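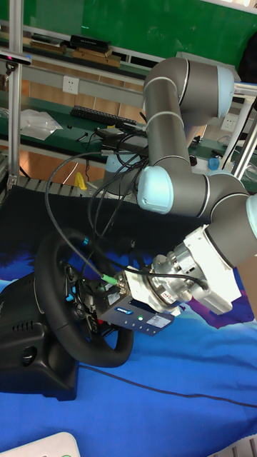
Can you use a racing wheel on an ordinary table?

Most desktop wheels will go on any table with a firm top and a straight edge. The table needs to be heavy enough to stay put when the wheel pulls, and the top should be thin enough for whatever clamp the wheel came with. If there is a cloth on the table, think about what sits on it and what sits on the bare top.

Wheel and cloth: a small gallery
Page put together by Maham Janjua, February 2019

We have had a few requests for pictures of the club wheel from people who are thinking of buying one for home, and a couple more from people who only wanted to know about the tablecloth. Both are on this page. The notes are longer than on our other gallery pages because the same points come up at every open evening and it seemed sensible to write them down once.

The wheel is black all over apart from the controls and a few small coloured marks. It came to us second-hand through Shaikh, the electrical shop by the bus depot, and it had already had one owner. We have changed nothing on it. The cloth was bought new. It was meant for a summer fair and ended up being used all year.

The base

The base is the bulky part behind the rim. It is black plastic and has ventilation slots in the side. Keep these clear. At home people tend to push the base up against a pile of books or let a curtain hang over it, and a motor in a closed box gets warm during a long session. We stop for a break every 10 minutes on open evenings, mostly so that everyone gets a turn, but it does the wheel no harm either.

Wipe the slots with a dry brush. A soft paintbrush from any hardware shop is fine. Do not use a damp cloth on the side of the base, and do not spray anything at it. Usman Qureshi uses an old make-up brush for the gaps around the hub and says it is better than anything sold for the purpose.

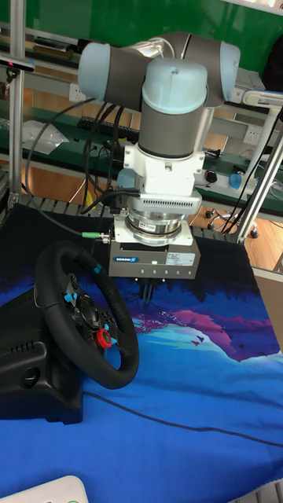

Category: Wheels and controls

The rim has a leather-textured finish and a small blue stripe. The stripe is a centre marker. When you have been turning back and forth for a while it is easy to lose track of where straight ahead is, and a bright mark on a black rim can be picked up without looking down properly. If your own wheel has no marker, a strip of coloured tape does the same job. Put it on with the wheel centred and the power on.

There are small blue accents on the hub and a red rotary dial at its lower right. New drivers nearly always ask about the red dial first. What a dial like this does depends on the game. We leave ours set to brake balance, which most beginners never touch, so it doesn't matter if they knock it with a thumb.

Buttons are a matter of taste. Our settings are kept simple on purpose:

Look back is on the left.
Pause is on the right.
Everything else is switched off for the first session and switched on when the driver wants it.

Radomír Polák has a different layout saved under his own name. Please do not load it by accident. If the car starts changing fuel maps in the middle of a corner, that is the reason.

Cleaning the rim

Hands are the main thing that makes a rim dirty. We ask drivers to wash theirs before they start, and we keep crisps on the other side of the room. For the rim itself we use a barely damp microfibre cloth followed by a dry one. A textured finish holds on to hand cream, so if the rim feels slippery that is probably what it is. Barnine sells a cleaning foam that two of us tried in November. It worked well enough but left a smell, and we went back to water.

Cables

A thin black cable runs from the base across the cloth towards the right-hand side. We let the cable on our wheel lie loose on top of the cloth where it can be seen. Somebody tucked it underneath once and the next person leaned on it. A loose cable on a patterned cloth is easy to spot as long as the cable is dark and the cloth is bright, and this one is bright.

If you are setting up at home, plug in the wheel end first and walk the cable back from there. Leave some slack by the base. A cable pulled tight across a table will tug at the socket each time the wheel moves, and sockets are a nuisance to replace. Faisal Mengal has mended four of them for members and would like not to do a fifth.

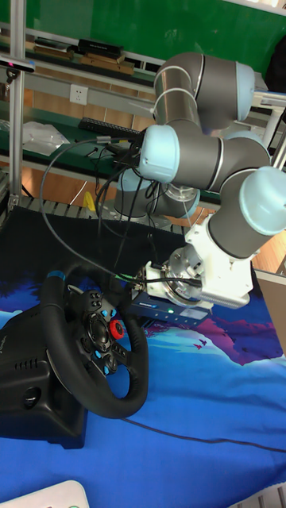
The wheel on the blue side of the cloth, with the red dial to the right of the hub.

The small buttons around the spokes glow a light blue. It is a good match for the cloth, though it was not planned. The lights are useful in a dim room. Some drivers find them distracting for the first few minutes and then forget them.

The cloth

Now for the other half of the requests. The print is a stylised landscape in strong blues with purple and magenta shapes like mountains, a pale band of sky behind them, and tiny birds over towards the right. The birds are easy to miss. Children find them quickly.

It came from Bodesel, who sell printed fabric off the roll and by the panel. Ours is a panel. We do not know if they still have this pattern. Zarmeena Awan chose it from a folded sample and had no idea about the birds until it was opened out on the table.

A few practical notes on using a cloth under a wheel:

Iron it first if you can. Creases under a heavy base do not drop out, they get pressed in.

Pick a close weave. Anything fluffy sheds into the ventilation slots.

Avoid tassels and fringes near the driver. Sleeves and watch straps catch on them.

If the clamp goes on over the cloth, check it again after the first few laps – fabric squashes down and the clamp can work loose. A piece of thin rubber between the clamp and the cloth helps. At home I fold the cloth back under the clamp and put the jaw straight on the table top.

Wash it on its own. The blue ran a little in the first wash and turned a tea towel the colour of the sky.

Some members prefer a plain black cloth because it shows less and does not pull the eye away from the screen. That is a fair point. We own a black one too. The blue one gets more people to come over and ask what is going on, and on an open evening that is what we want.

Table height

This is the thing we would look at before spending money on anything else. With your hands on the rim your elbows should be slightly bent and your shoulders down. Kitchen tables are often a bit high for younger drivers. A cushion on the chair is the quick answer, but then their feet may not reach the pedals, so put a box or a thick board behind the pedals as well. Usman drove for a whole winter at a dressing table and did his best times there, so there is no single right answer.

Chairs with wheels are a bad idea. You press the brake and roll backwards. If it is the only chair you have, take the castors off or stand them in old shoes.

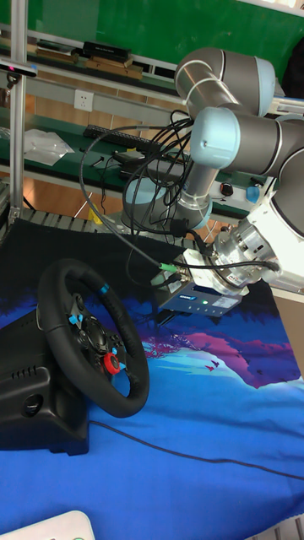

Momwood Desktop Racing Club – Home Section

The rim looks perforated from this side, and the two blue buttons on the spokes show up well. There is a row of slots on the left face of the base with a circular port lower down. The pink, purple and white part of the print is the hill. I always took it for a wave until Zarmeena put me right.

A perforated finish gives a better grip when hands get warm, but the holes collect dust and need the brush more often than a smooth rim. Gloves are up to you. We keep a few pairs for visitors, in mixed sizes, and most people take them off after the first race.

Questions we are often asked at the desk

Members are welcome to try the club wheel before buying their own. Put your name on the sheet by the door and someone will show you how to adjust the settings. Please don't change the strength of the wheel yourself on your first visit. It is turned down for beginners, and a full-strength wheel can catch a thumb. Keep your thumbs on the outside of the spokes until you know how it behaves.

We are sometimes asked how long a used wheel lasts. I can only speak for ours. It did 330 laps over the November open evenings and was the same at the end as at the start, apart from needing a wipe. Radomír keeps the lap sheets if anyone wants to look through them. The shortest track on the sheet takes 51 seconds for a good lap, and a good deal longer for me.

Storage is simple. Unplug the wheel, coil the cable loosely, and stand the base the right way up with nothing on top of it. Don't hang it by the rim. The cloth is rolled on a cardboard tube, print side out, and goes on the shelf next to the spare pedals.

If you have pictures of your own wheel at home, bring them in or send them to Maham for the next page. Pictures with the tablecloth showing are especially welcome. Faisal has promised one with lemons on it.

More galleries: Pedals and mats / Chairs / Home Section summer fair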